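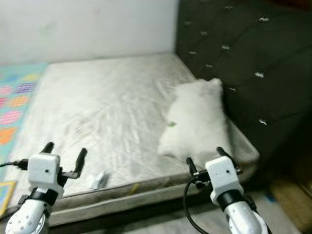

Watching long dramas at home: a few things that help

Set the subtitles before you start. Most players let you change the size and add a dark band behind the words. White text with no band gets lost in snow, hospital corridors and wedding scenes. Go up one size if you sit more than 10 feet from the screen.

If the dialogue is hard to hear, look in the sound menu for a setting called speech, voice or night mode. Turn off surround effects if you only have the TV's own speakers.

Switch off motion smoothing. It makes costume series look like the evening news. The setting has a different name on nearly every TV, but it is usually under picture, then advanced or expert.

For subtitles that run early or late, pause, back out to the episode list and start again. With files of your own, most players can shift the text by a fraction of a second. Note the number — the rest of the season is often off by the same amount.

Keep a list of who is who. I use an index card per series. For Brurnberg, which has two families and a jump of 8 years after the first episode, I filled both sides. Concetta Grasso wrote in to say she puts the family tree inside the kitchen cupboard door, where she can check it while the kettle boils.

Stop in the middle of an episode. Series like Zelau end every hour on a shock, and you will start the next one. Twenty minutes in is a better place to quit, and the scene is easy to pick up the next evening.

Turn off autoplay if you tend to fall asleep. Otherwise you will spend time hunting for the last scene you remember.

Download before a trip and play 10 seconds of each episode with the Wi-Fi off. Check that the subtitles came down too. Mine didn't for Jodness, and I had three episodes of Danish and no idea what was going on.

Wipe the screen with a dry microfiber cloth, TV off and cool. For fingerprints, dampen the cloth slightly with water. Don't spray the screen, and keep glass cleaner away from it.

Remotes: take the batteries out if you are putting one away for the season.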